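The Third Joint

The cell at Flallby had logged 1,401 cycles when the left wrist began to drift. Snežana Begović found it in the morning file, a column of figures that should have stayed flat and did not. The error was small. It grew over each run and went away after a restart, and by the next lunch break it was back.

She shut down the motor supply, hung the tag on the switch, and started at the base. Rail bolts first. She had marked each head with a paint line in September, and every line still met its partner on the rail. She checked the connectors on the small board by the left base, pressing each one with a thumbnail. She ran the camera cable through her fingers from the plug to the wrist and felt no kink.

Then she cleared the tag, brought both arms up and loaded the cap routine, slow speed, one hand on the stop button. The lights on the wrists were green. The right gripper went into the pink-and-white cap and raised the bill. The left one held its place with its fingers open, pointing up, and she watched the number for the third joint.
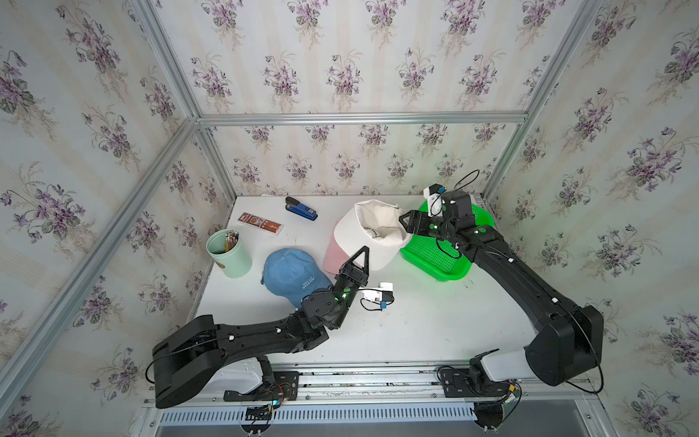
Costel Gavrilă thought she was looking at the wrong joint. A wrist that drifts and then recovers after a restart, he wrote from Kustenau, is being told the wrong thing by something below it, and she should put a dial gauge on the second link before she opened anything. He had seen the same fault on a Drorketti unit. It had cost him a week and a good gear set.

She read the message twice. She did not own a dial gauge. Ifans, the supplier two streets over, lent her one against a signature and a key to the bicycle shed.

The gauge went on a magnetic foot, clamped to a steel plate. She set it to zero against the second link, sent the arm to its rest pose, and had it return 249 times. The needle came back to the same mark until the motor case warmed up. After that it came back short, each time by a little more. She wrote the values in pencil on the back of a delivery note. The joint controller showed no error at all for the same period. It believed it was home.

So the link was good and the sensor was good. What lay between them was a clamp collar with one screw.

She cut the power again, hung the tag again, and took off the cover. The screw turned with two fingers. There was a bright ring on the shaft where the collar had been creeping. She cleaned the shaft with alcohol, put a drop of thread compound on the screw, closed it with the torque driver until it clicked, and let it cure overnight with the cell dark.

In the morning she set the zero for that joint, saved it, and wrote the new offset on the card taped inside the control box. The old offset she crossed out with a single line so that it could still be read.

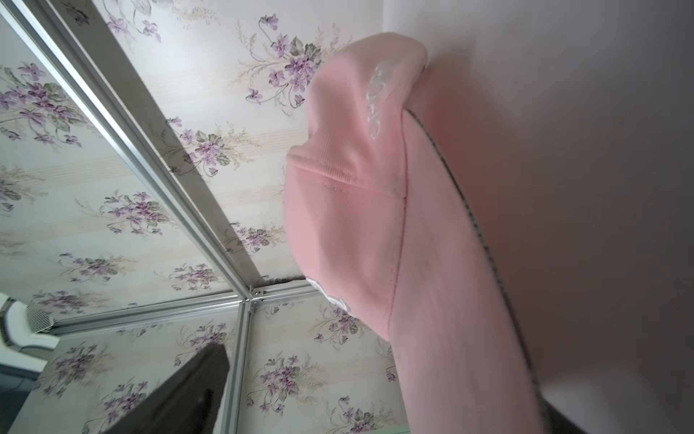 Camera alignment came last. Any change at a joint moved the view from the wrist, and the stored alignment could not be trusted until it had been checked against something with an edge. Snežana had used a printed grid for years and had stopped, as the grid was flat and the work was not. The pink cap served her better. The stitched line on the rim of the brim made one long arc, and she could lay the computed curve over it and read off the gap from end to end. She did not use the lettering on the crown. At that angle the thread shone and the software found a different outline in every picture.

The gap was within limits. She ran 332 cycles at slow speed and 600 at full speed, and sat beside the cell with the stop button for all of them, eating an apple during the second set. The column stayed flat.

She wrote to Costel that it was the collar on the second joint. He answered in one line, asking whether she had checked the other arm.

She got up and hung the tag on the switch.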